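Home News Games Wiki Support
Reading time: 3 min

Pemunau – Early Access Edition

Hi and welcome to the Pemunau page! I make this game mostly by myself out of a small room in Drudemside, and this is the spot where I tell you what you get if you pick up the Early Access edition now instead of waiting for the free release.

Pemunau is a turn-based card and board game for two players online (or one player against the computer, if you'd like to lose in private). You pick a Warden, you build a deck of 20 cards, and you fight over a round map that keeps turning under your pieces. Every Warden has one big power and one small annoying one. My favorite is Flasach, a swamp witch who can flood a whole slice of the map and then charge the other player to cross it. People on the forum want her nerfed. I've nerfed her twice already! 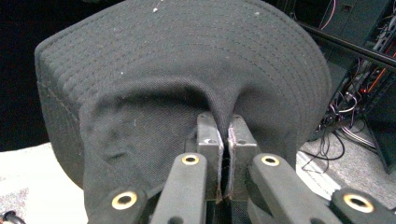
Black cap, stitched brim.

What's in the Early Access edition:

* The full game, all Wardens unlocked from day one
* 4000 gold to spend in the card shop
* The Cervantes map, with windmills that push your flying units one space back every third turn
* An Early Access card back, which won't be sold later
* Your name in the credits, if you want it there (there's a checkbox in Settings)

There are 355 cards in the current build. I keep getting asked if you can earn all of them without paying, and yes, you can. Packs cost 1000 gold, a daily quest gives you a decent chunk of that, and duplicates turn into dust so you can craft the ones you're missing. No card is locked behind real money and I don't plan to change that.

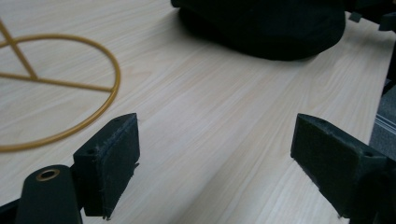 The map is the part of Pemunau I've rebuilt the most. My first version was a plain square grid and it was fine, but every match ended up as a traffic jam in the middle. So I went to a ring cut into slices, and suddenly people had to think about which way the thing was going to turn next. If you want the basic idea, the gold wire circle with the two rods crossing inside it is pretty close: the rods are your borders, the ring is the outer road, and the crossing is where you really want your Warden standing when the turn ends. Units on the outer road move two spaces, units inside move one. Cards that swap two slices are rare and I'd like to keep it that way, since they made my brain hurt in testing.

Ranked play is open all week. You start in Mud, climb through Clay and Stone, and the season resets at the end of the month. Matches take about 15 minutes if nobody wanders off to make a sandwich, and there's a turn timer now for exactly that reason. Casual mode has a longer timer, and you can turn it off completely in friend matches.

Your cards, gold and rank will carry over when the free version comes out. I'm aiming for November. If it slips I'll post it in News first.

You'll need a 64-bit PC and 3 GB of free space. It runs okay on my old laptop with the water effects set to low. Controllers work in menus but dragging cards with a stick still feels clumsy, so use a mouse for now.

Found a bug? Use the Report button on the pause screen, it sends me the match log along with your note.

Page updated Jun 22, 2023

Contact | © Pemunau | Back to top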